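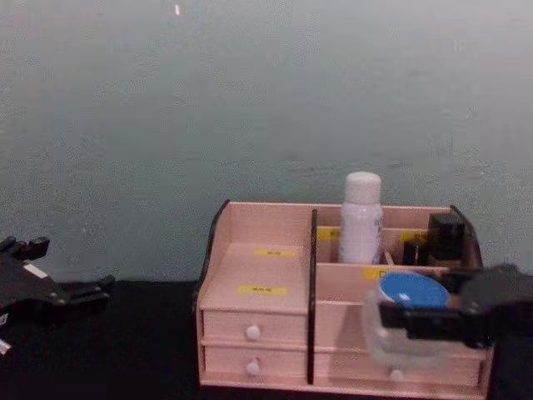

O que é o veto?

É o poder que o chefe do governo tem de recusar uma lei já aprovada pelo parlamento. Quando isso acontece, a lei volta para os deputados.

A República de Jotero usa o veto desde a sua primeira constituição, de 1,839 palavras. O parlamento, com sede em Talto, tem 300 deputados. Depois de aprovarem uma lei, eles a enviam ao presidente, que dispõe de seis dias para a assinar ou vetar. Se vetar, deve explicar os motivos por escrito.

Os deputados podem então mudar o texto, desistir dele ou votar outra vez. Com dois terços dos votos, a lei entra em vigor mesmo sem a assinatura.

Palavra nova
Sanção: assinatura do presidente que aprova a lei.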